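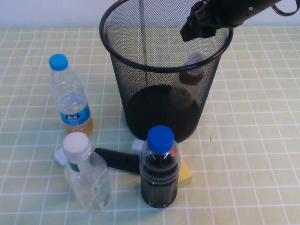

# What My Building Throws Away: A Month of Apartment Trash

*Final project report, Intro to Environmental Studies*
*Tonantzin Orozco*

I picked this topic because I was annoyed. My building, Rondwood, has 30 units and one trash room, and by every Sunday night you can't get the door open all the way. My neighbors blame the hauler, the hauler blames the boxes, and the management office puts up another sign. I wanted to know what was really in there, and whether stuff that could be recycled was ending up in the wrong dumpster. (It was. So much of it.)

## What I set out to do

My question was pretty simple: how much of what goes into the regular trash at Rondwood could have gone in the recycling or the food scrap bin instead? My guess going in was a quarter by weight. I wrote that down in July before I touched a single bag so I couldn't cheat later.

My first plan was to sort the entire dumpster every week, by myself. My professor read that part of the proposal, laughed, and wrote "please have a life" in the margin. So I asked for households that would hand me their trash directly, and 4 said yes. I promised not to name them, and I'm also not going to say which floors they're on, since people in my building are nosy and would figure it out in a minute.

## How I did it

Each household left its tied bags outside the door in the evening and I picked them up before nine. I weighed every bag on a luggage scale, then opened it on a tarp in the bike room (with permission!) and sorted into paper and cardboard, bottles and cans, food, soft plastic, and everything else. Then I weighed the piles.

Some things I learned the hard way:

- Wear two pairs of gloves. The thin ones from the drugstore tear on can lids.
- Weigh the food first. It leaks, and then your paper pile weighs more than it should.
- A luggage scale hates anything light. For small piles I switched to my roommate's kitchen scale, which I have since replaced with a new one.

I also kept a log of single items, because I thought weight alone would hide things like coffee pods and chip bags. That log ended up with 3,513 entries. I typed them all in myself and I would not do that again without a better spreadsheet. I started with one tab per bag, which was a terrible idea, and lost a whole evening pasting them together.

## What I found

Food was the biggest pile in every household, and it wasn't close. A lot of it was never opened: yogurt, bagged salad, half a loaf of bread still in its sleeve. Over the month, nearly half the total weight was food, so my guess of a quarter was blown before I even added the recycling.

Paper and cardboard was more of a mixed bag (sorry). Two of the households flattened their boxes and took them down to the right bin almost every time. The others stuffed small boxes into the kitchen trash, especially cereal and frozen pizza boxes. When I asked one person about it, she said she thought only "real" cardboard counted. I heard the same thing again from somebody in the elevator who wasn't even in the study.

Bottles and cans were the nicest surprise. I hardly found any. Rondwood has a man who comes by for returnables, and people set them aside for him.

Soft plastic barely weighs a thing but it takes up a ridiculous amount of room. If the overflowing dumpster is the problem you care about, I think volume matters more than weight, and I didn't measure volume at all. That's the biggest hole in this project and I know it.

## Comparing with another building

My classmate's aunt manages Barrera, an apartment building across the river on Stavlow Street, and she let me look at their trash room and talk with her for an hour. They put the food scrap bin right next to the trash chute. Ours is out back behind a gate that sticks. She told me the bin used to be outside at Barrera too and hardly anyone used it. I don't have numbers from before they moved it, so I can't say how big the difference was, but I believe her, because I've lived here two years and had never opened our gate until this class.

## What I'd change

I'd want more households and I'd want them picked at random. People who volunteer to let a student dig through their garbage are probably not typical. I'd also run it in winter, when nobody is eating watermelon. Rinds are heavy and I think they pushed my food number up.

For the building, I'm asking management to try moving the scrap bin inside for one month and to put a picture of a cereal box on the cardboard sign. I sent the email last week and I'm waiting to hear back.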